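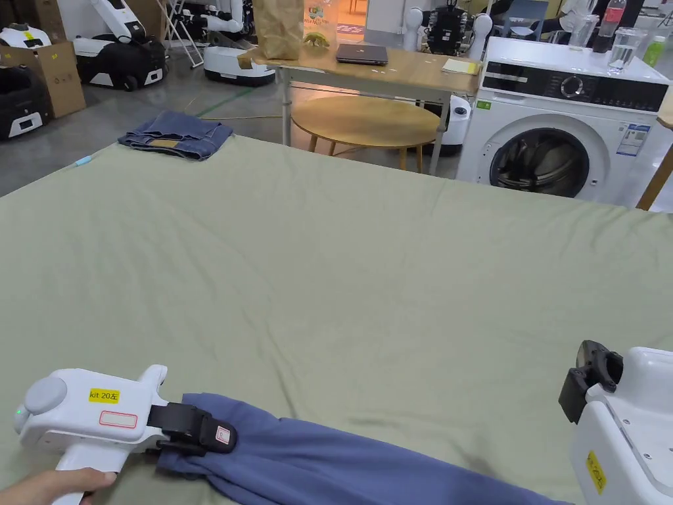 Blue-violet cloth on the green sheet, jeans at the far end.

About Kolleo

Kolleo is a needlework finishing studio in Hernmont. You do the stitching, which is the fun part. We do the washing, blocking, lacing, mounting, backing, hemming and framing, which is the part that has been sitting in your hall closet in a pillowcase.

We work on cross stitch, crewel, needlepoint, blackwork, goldwork, hardanger and whatever it was your aunt was doing in the seventies with the jute. We make cushions, bell pulls, ornaments, footstool tops, Christmas stockings and flat framed pieces. We will look at almost anything. We have been asked to turn a counted thread map into a toilet lid cover and we did it, with piping.

How it started

Guadalupe Cortés opened the shop on Lengyel Street as a yarn and thread store. It was a perfectly decent thread store and it lost money in a calm, predictable way for three years. What people kept bringing in, along with their color cards and their complaints about parking, was finished stitching with no idea what to do next. They would unroll it on the counter, accept some compliments, roll it up again and leave with one skein of ecru.

One spring a customer left a sampler behind with a note that said "could you just." There was no verb after it. Guadalupe washed it, pinned it, laced it over board and put it in a plain oak frame, and the customer cried a little and then told her entire guild. By May the back room was full of other people's linen and the thread racks had been pushed up against the window to make space.

Jacinto Chávez joined the following winter. He had been cutting mats for a picture framer and wanted to work somewhere he would have to answer fewer questions about movie posters. He does the frames, the glass and the footstools, and he has strong feelings about staples, all of them negative. He doesn't stitch. He tried once, over a slow holiday week, and the result hangs in the staff bathroom. It is a duck.

There are seven of us now. Four people sew and lace, one handles the wash room, and Jacinto and Guadalupe argue about molding.

The thread racks are still in the window. We sell from them when someone insists.

What happens to your piece

It arrives, by mail or by hand, and gets a numbered cloth tag basted to the edge of the fabric, outside the stitched area. We photograph the front and back. Please don't be embarrassed about your back. We have seen every kind of back there is, and we've stopped forming opinions before lunch.

Next comes a dye test on every color we can reach, reds first. If something bleeds, we call you before any water is involved. If nothing does, the piece is soaked, rinsed and rolled in towels. We don't tumble, spin or wring. Metallics, silks and anything with beads get their own instructions, written out on a card that travels with the piece.

Blocking takes as long as it takes. A small cross stitch on even-weave may be square by the next morning. A needlepoint canvas worked without a frame, by someone watching a very tense television series, can come to us shaped like a kite, and those go back on the board several times. We will tell you if we think yours will always lean a little.

Then it is laced over acid-free board by hand, with linen thread, both directions. It is slow. A glued piece would be out the door the same day, and we'd see it again in ten years with brown spots.

The Zamley drawer

Anyone who has read our newsletter will know about the Zamley drawer. For everyone else: Zamley was a kit company, long out of business, that sold large landscape kits with wool in numbered bundles and a chart printed in what appears to be fog. A great many people bought one. Hardly anyone finished one. Over the years we have been given so many abandoned Zamleys that they take up the whole bottom drawer of the flat file, and they have started to lean on the one above.

If you are partway through a Zamley and have run out of the mustard, write to us. We probably have the mustard. We have very little of the sky.

Some numbers, since the last version of this page had none and our web person complained

Last year we finished 984 pieces. Guadalupe tells people it was 1,000. Of those, 118 were Christmas stockings, and most of the stockings reached us in the second week of December with a cheerful note attached.

Stockings: please send them by the end of September. We put this in every newsletter, on the door, and on the order form in red. We mention it here out of habit.

Things we won't do

We won't finish your stitching for you, in the sense of doing the last corner. We are asked often. There are lovely people who offer that service and we can give you their details.

We won't add a year to something you started long ago and would like to have started recently.

We won't trim the fabric close to the design, even if you ask nicely. Leave us three inches on each side and more if you can spare it. If you have already trimmed it, send it anyway and we'll sew extension strips around the edge and sigh where you can't hear.

We won't use hot glue, spray adhesive or that sticky board. We spend a fair part of each month getting things off that sticky board.

Visiting and mailing

The shop is on Lengyel Street in Hernmont, next to the dry cleaner, with whom we are frequently confused. If you are handed a shirt, you have gone in the wrong door. We open at 10 a.m. and close at 4 p.m., and there is a bell on the counter for when we're all in the back with wet hands. Parking remains as described by our customers.

If you're mailing a piece, roll it face out around a cardboard tube with clean white cotton or tissue over it. Folding it into an envelope works too, but the creases add a day or two in the wash room. Put your name, a phone number and a sentence about what you'd like inside the package. A full sentence, please, with the verb.

Estimates are free and usually go out within a week of the piece arriving. Current turnaround is eight weeks for flat work and twelve for cushions and stools. Goldwork depends on Guadalupe, who does all of it herself and can't be hurried; Jacinto has tried.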